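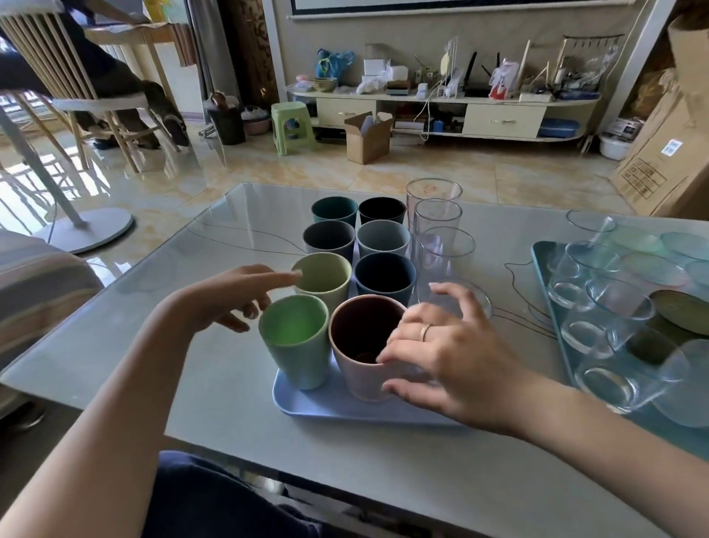 Wer mit Quelleneditionen zur Verwaltungsgeschichte des 19. Jahrhunderts arbeitet, benutzt in den meisten Fällen zuerst das Register. Umso auffälliger ist, dass neuere Editionen daran sparen. Der digitale Text sei ja durchsuchbar, heißt es in den Vorworten. Ich halte das für einen methodischen Fehler.

Eine Volltextsuche findet Zeichenfolgen. Ein Ortsregister verzeichnet Orte. In den Akten einer preußischen Kreisverwaltung kann dasselbe Dorf in deutscher, polnischer und verschliffener Kanzleischreibung vorkommen, dazu in Abkürzungen, die nur innerhalb eines einzigen Faszikels gelten. Bei einer Stichprobe in einem Band mit Landratsberichten habe ich für 8 Orte insgesamt 54 Schreibungen notiert. Die Suche nach der heutigen Namensform lieferte davon 26. Der Rest ist für den Benutzer nicht vorhanden, sofern er die Varianten nicht bereits kennt.

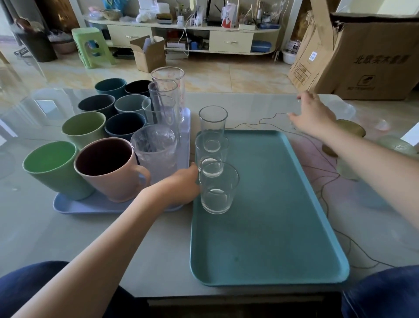
Bei den Personen liegt die Schwierigkeit anders. Dort fehlt der Name häufig ganz, weil der Schreiber nur das Amt nennt: »der Herr Regierungspräsident«, »der hiesige Kreisphysikus«. Welche Person gemeint ist, ergibt sich aus dem Datum und der Behördenliste. Diese Zuordnung ist editorische Arbeit, und sie gehört in den Band.

Svatopluk Brabec hat mir auf einer Tagung im Juni entgegengehalten, automatische Namenserkennung werde das Register bald ersetzen. Für gedruckte Zeitungen mag das zutreffen. Bei Aktenschriftgut mit wechselnden Händen bleibt jeder Treffer ein Vorschlag, den jemand prüfen muss. Wird er geprüft und dokumentiert, entsteht wieder ein Register, nur in anderer Form.

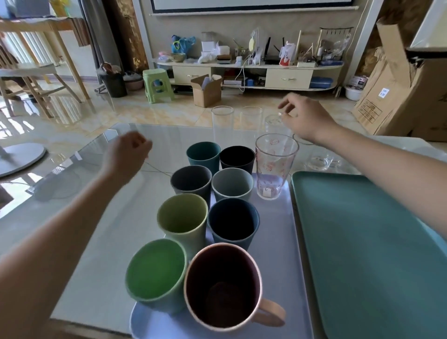

Das Kostenargument überzeugt mich ebenfalls nur teilweise. Ein Register wird teuer, wenn es nach dem Umbruch angelegt wird. Vergibt man die Kennungen schon bei der Transkription, verteilt sich der Aufwand, und Zweifelsfälle werden geklärt, solange die Akte noch auf dem Tisch liegt. Marcela Vlček verfährt seit Jahren so. Ihre Bände enthalten auch die nicht identifizierten Orte, jeweils mit Fundstelle und Fragezeichen.

Förderanträge sollten die Registerarbeit deshalb als eigene Position ausweisen, mit Stundenansatz und benannter Zuständigkeit. Gutachter sollten nachfragen, wenn diese Position fehlt.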